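3.2 Gathering the tabletop examples

Most of what our learner knows about moving things around comes from a plain wooden table, and we would like to spend a little time on how those examples were collected, as the small choices made here shaped nearly everything that follows in Section 4. The Ronumano set was built over the course of November, with one arm, one operator at a time, and a short list of household items that anyone could find in a desk drawer or a kitchen. 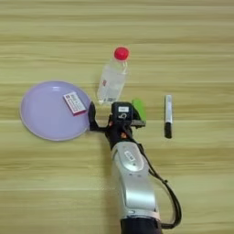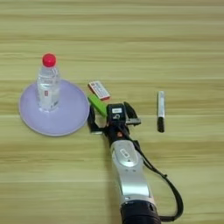 Figure 3. Two views from the head camera during collection. In the first, the small printed box is on the plate; in the second, the bottle is on it.

Each episode asks for a single change to the table, given as one short sentence such as "put the box on the plate." We kept the plate, bottle, box and marker together for long stretches of work and changed only where they sat and which of them the sentence named. Our hope was that the learner would have to listen to the words -- a table with the same four things on it can call for quite different motions, and in our early Brunton trials the policy had been happy to reach for whatever was closest.

Operators recorded 50 episodes for each sentence and then moved on to the next, with a rest of 10 minutes in between. Before each episode they shifted the items by hand, and we asked them kindly not to be too tidy about it! Leaning or slanted items were welcome, and so were layouts with a good deal of bare table. We held back 21 layouts for testing, and none of these were shown to the learner at any stage.

Episodes longer than 90 seconds were set aside. Those with a fumbled grasp followed by a second try were kept and tagged in Treltico, our labeling tool, and we return to them when we compare against the Vultstead baseline in Section 4.3.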